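Flotach Plant-Based Burger Patties, Frozen, Case of 40

Sold by Tridura Foodservice
Item no. 1337

Let's start with the claim on the box: "You won't miss the beef." Well, we missed it a little. Elsie Gosling, who buys our frozen line, cooked these next to a regular chuck patty on a Saturday and could tell them apart with her eyes shut. The smell gives it away first. Pea protein smells like pea protein, whatever the marketing says.

So why do we carry them? They hold together on a flat-top, and the last two meatless patties we stocked did not. They also brown properly if you leave them alone for the first few minutes. Under cheese, onions and a decent pickle, most of the beefiness people taste in a fast-food burger is sauce and salt anyway, and on that level the Flotach does fine. Eaten plain, it's a bit sweet and a bit spongy.

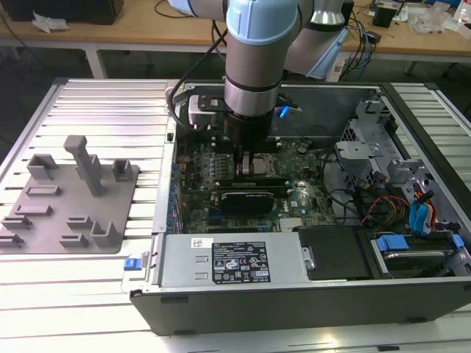
Robotic arm over the open case of a desktop computer.

The maker also calls these "clean and simple." We count more than 15 ingredients on the label, including methylcellulose and beet juice concentrate. Nothing wrong with either, but simple is a stretch. If you want simple, the Iltik black bean patty is a shorter read, though it crumbles when you flip it.

Specs
Patties per case: 40
Protein: pea and fava
Contains: wheat gluten
Storage: keep frozen, cook from frozen
Not suitable for: gluten-free menus, charbroilers with wide grates

Case price: $187. Yes, that's more than beef. The "introductory" price has been the same since July, so don't let the word rush you.

What buyers say
"Our regulars order it once, then go back to the cheeseburger. The vegetarians are happy." Tarek Radwan
"Good crust. Go easy on the salt, it's in there already." Nabila Ouali

Sample packs of four are available on request. Please try one before you print new menus.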